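Courses > Robots at Work > Week 5 notes

Week 5: Can a machine do the chores yet?
Lecturer: Mercy Chege. Tutorials: Brodie Sheehan

Last week we finished on the dishwasher problem, and a few of you asked why we'd spend a whole hour on something a ten-year-old can do. Fair question! The jobs we think of as dull are full of small decisions. Your hand makes them so quickly that you never notice, and a machine has to be given every one of them somehow.

So this week we move from the kitchen to the repair bench. Putting a computer together is a lovely test case because the parts are made to go together only one way, they come in known sizes, and you'd think that would make life easy. It does help. The trouble is that each part wants a different touch. A memory module needs a firm, even push. A processor needs almost no push at all, and if you come down crooked on the socket you can ruin it. A hard drive is heavy for its size and easy to hold badly. 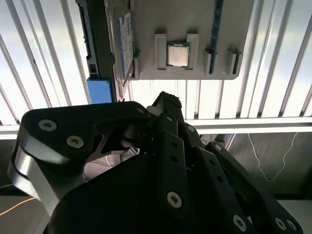 Keep three words in mind for the tutorial: reach, grasp, seat. Reach is mostly solved, and factories have relied on it for decades. Grasp is getting good, at least for rigid parts that wait where they're expected. Seat is the fun one. Lining a part up with its slot takes sight, but knowing it has gone home takes feel - the little give, then the stop. Try it yourself with your eyes shut and a lamp plug and you'll see how much your fingers are telling you.

Then there are cables. Wires bend, spring back and hide behind each other, so the machine can't count on finding them where they were a moment ago. Folding towels is hard for the same reason, and it's my favourite link between the workshop and the laundry.
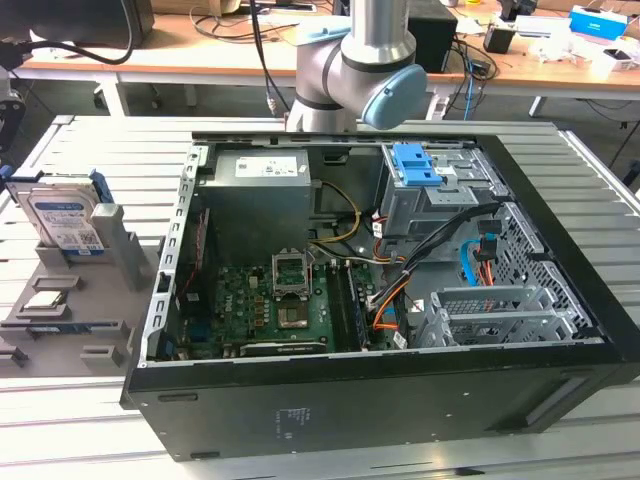 Fig. 2. Open tower on the work table, CPU socket bracket raised. Hard drive and processor are in the fixture at left.

Look at how much a holder like that does for the machine. Every part has a place, so half the searching is gone before the job begins. Now picture your own kitchen drawer. When somebody tells you a robot can do a job, ask who laid out the parts!

My answer to the title, for now: some chores, in tidy places, with a person close by. I find that really exciting, and it was a much shorter list when I first taught this unit.

For the tutorial
- Read the Tautahi chapter on touch, first 4 sections.
- Pick a chore from home and write down each point where you'd go by feel. Work in groups of 2.
- Kirsty Hollis is bringing in old memory modules to practise with. Please don't force them.

Notes updated 5/7/26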